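Jarnlow Open Day

The Jarnlow Open Day is a yearly public demonstration of robot computer repair and teardown, held on a Thursday in January by the recycling firm Prutau. It is best known for the Vukel trial, in which a robot arm works inside used desktop computers. Prutau calls the trial proof that the job is ready for machines. That claim rests mostly on the company's own numbers.

Background

Prutau says its workshop has handled 1,611 desktops with robot help. It has not said how many of those also needed a person to step in. Work on cable plugs gets the most floor time at the open day, and a plug marked P10 is among the parts the gripper takes hold of.

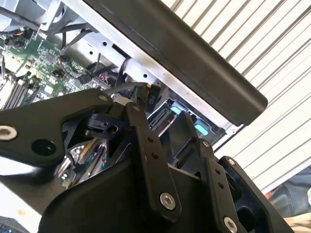

Demonstration format

Each session lasts 70 minutes and covers 4 machines. Visitors do not choose the computers — Prutau picks them beforehand, a point critics raised in the trade newsletter Marín. The drive bay, with its light-blue tabs and nearby red and yellow wires, is a tight place for any tool, and loose cables can get in the way.
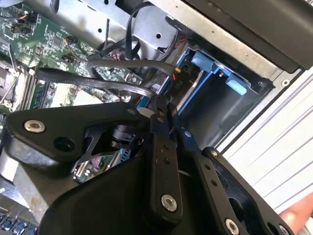
Does the robot do the whole job by itself?
Prutau has never claimed so in writing. Staff set up each computer and may stop the arm at any time.

Reception

The company reports a success rate of 79 percent but does not define success. Marín noted that a plug pulled on the third try seems to count the same as one pulled on the first. Prutau has not released its full logs, and no outside group has repeated the trial.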